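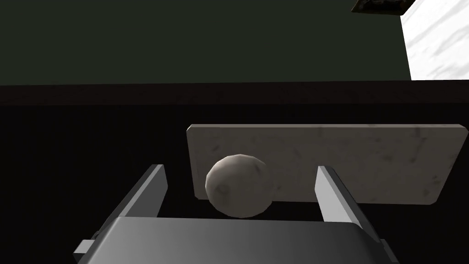 Will the Dremside footpath reopen by the end of June? Most of it will, and the part that won't is the part everyone likes.

Progress report to the Bajwa Fund
Dremside Path Repair, second grant period
Prepared by Hammad Virk, project lead

Where we are

The path runs from the old mill gate down to the river and back up through the Kutavov meadow, and for the purposes of your grant it was divided into 26 sections. Twenty-five of them are now finished or close enough that I would let my mother walk on them. Section 14, the river bend, is neither.

The upper path went better than planned. The new drains under the mill end were dug in a single dry spell, and the surface was rolled before the weather remembered where it lived. Walkers have been using it since before the barriers came down, which I know from the footprints set permanently into the edge of section 3. We considered filling them in. They belong to one adult and one very determined dog, and they are staying.

The meadow stretch had the usual argument about width. The approved plan says wide enough for two people to pass. Our contractor, Darnier, read this as two people who do not like each other, and built accordingly. We have let the extra width stand, as it came out of their margin and the strollers will be grateful.

The river bend

I would like to report that the delay at section 14 was caused by something dramatic. It was caused by a culvert. The drawings we inherited show it running straight under the path and into the river. When Darnier opened up the ground, the culvert was running at an angle under the place where we meant to put the retaining wall, and it was full of gravel, roots and a shopping cart.

The cart has been removed. The culvert has to be cleared and lined before any wall goes on top of it, and lining it needs a permit from the county drainage office. We applied the same week. The office replied promptly to say that it had received our application, and has since replied twice more to say the same thing. I call every Monday. The man who answers is pleasant and now recognizes my voice, and I am choosing to count this as movement.

Until the permit comes, walkers are sent around by the lane. The detour is safe, signed and uphill in both directions, according to the comments left on our notice board.

Money

Spending on the upper path and the meadow is inside the budget you approved. The drains cost less than the quote and the gate hardware cost more, and the two differences nearly cancel out, with the balance slightly in our favor. The culvert was not in the budget at all, for the good reason that we thought it was somewhere else.

Darnier has priced the lining work and I have sent their figures to your office separately. I believe it can be met from the contingency line without touching the planting money. If you would prefer to see it handled as a change to the grant, please tell me before the permit arrives, which leaves you a comfortable amount of time.

Things we said we would do and did

The two benches at the top of the meadow are in. One faces the view. The other faces the first bench, owing to a misreading of the plan, and will be turned around when the ground has firmed up. I should say that people seem to be sitting on it quite happily as it is.

The steps at the mill gate have been replaced by a ramp. It was tried out by a local wheelchair user before we signed it off, and she asked for a longer handrail at the bottom. She was right, and it has been fitted.

Things we said we would do and did not

The information panels are late. The text was written, checked, and then rewritten by a person who felt strongly about herons. It is now a good deal longer than the panels. I have the cutting in hand.

The hedge planting has been moved to the fall, on the advice of the nursery, who were polite about our having proposed to do it in hot weather.

Next period

Clear and line the culvert, build the wall, surface the bend, take down the detour signs, turn the bench. If the permit reaches us in June, Darnier can start within 3 weeks and the full loop will be open before the leaves come down. If it does not, I will write again with a revised schedule and, I expect, a fresh appreciation of the drainage office's hold music.

Site visits are welcome at any point. Bring boots – the lane puddles.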